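Caderno de bancada – quinta-feira, 14h20
Desktops Dell do lote Destetti, troca de processador

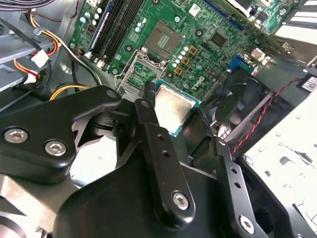 Processador junto ao socket aberto, placa-mãe Dell verde. Alavanca e chapa de retenção levantadas.

Etiqueta interna 842. Entrou na fila com queixa de desligamento sob carga. Os registros da Kivi mostram 119 reinícios desde junho, quase todos à tarde.

Fonte trocada na terça por uma do estoque, sem mudança. Memória testada módulo por módulo, também sem erro. Sobrou o conjunto processador e dissipador. A pasta antiga estava seca e esfarelando nas bordas, limpei com isopropílico e pano sem fiapo.

Conferir o triângulo do canto antes de baixar. Soltar reto, não arrastar sobre os contatos. Na máquina anterior perdemos uns 7 minutos endireitando um pino com a lupa e não quero repetir.

Capacitores perto do socket – olhar um por um com a lanterna antes de remontar o cooler.

Pendências:
pedir pasta térmica à Gritivix, o tubo está no fim
anotar a versão da BIOS na ficha 1837
teste de carga durante a noite, temperatura a cada 10 min
devolver a chave Torx para a gaveta da Cliltano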